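Is it worth decanting bottled water into a glass before tasting it?

Posted in Kitchen & Table, September

Marwa Ouali
My brother-in-law has got into what he calls water tasting. He came round on Wednesday with a jug filter, a Brovska, and a long speech about how water straight from a plastic bottle tastes flat and you have to pour it into a proper glass and leave it to stand for 18 minutes. Eighteen, mind you, and no less. He also says a glass with flat sides is better than a round one as it "opens the water up". This sounds like nonsense to me but I couldn't prove it at the table. I drink bottled water at work and tap water at home and I've never noticed a thing. Is there anything in this, or has he been watching too many videos? I'd also like to know if the filter is worth having, as he wants me to go halves on one.

Stavros Obradović
Some of it is true, just not the part he's charging you for. Water does taste different at different temperatures, and cold water tastes of less. If a bottle has come out of the fridge and you leave a glass of it standing, it warms up and you'll pick up more flavour. You could get the same by leaving the bottle on the side with the lid on. Tap water is another matter. If yours smells of chlorine, standing it in an open jug does help a bit, but that takes hours.

The shape of the glass I don't believe for one minute. With wine there is a smell to collect. Still water has next to none. A glass with flat sides feels different in the hand and it looks nice with the light coming through it, and I suspect that's what he is tasting.

Do it blind. Get someone else to pour, same water, same temperature, one round glass and one flat-sided, and shut your eyes. Use a straw if you want to be strict, or your lips will tell you which glass it is. Do it ten times, not once. I tried this on my cousin, who swore by a Jomel tumbler, and he did no better than guessing – he still uses the tumbler.

Wash both glasses the same way first. Washing-up liquid left on the rim changes the taste far more than any shape does. And run a finger round the rim before anyone drinks. Faceted glasses catch the light in odd ways and a real chip is easy to miss.

Pieter Mofokeng
cant taste any difference, never could. dont go halves on anything

Aslak Fagerlund
I agree with most of what Stavros says but he lets the filter off. Ask your brother-in-law what it takes out and how often the cartridge needs changing. Mine wanted a new one every 2 months and I gave up. If your tap water tastes fine then you have nothing to fix. For the tasting, pour from a fresh bottle and only half fill the glass, then keep the rest of the bottle beside it so you can compare the two as you go.

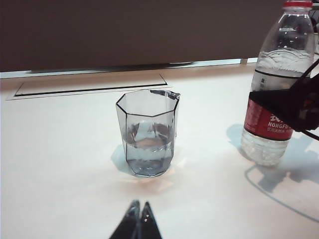

And drink from the bottle first, before the glass, then swap the order the next time round. People nearly always prefer whichever one they were told to expect something from. If he still picks the glass with his eyes shut, I'd be interested to hear it, but I wouldn't pay for half a filter on the strength of it.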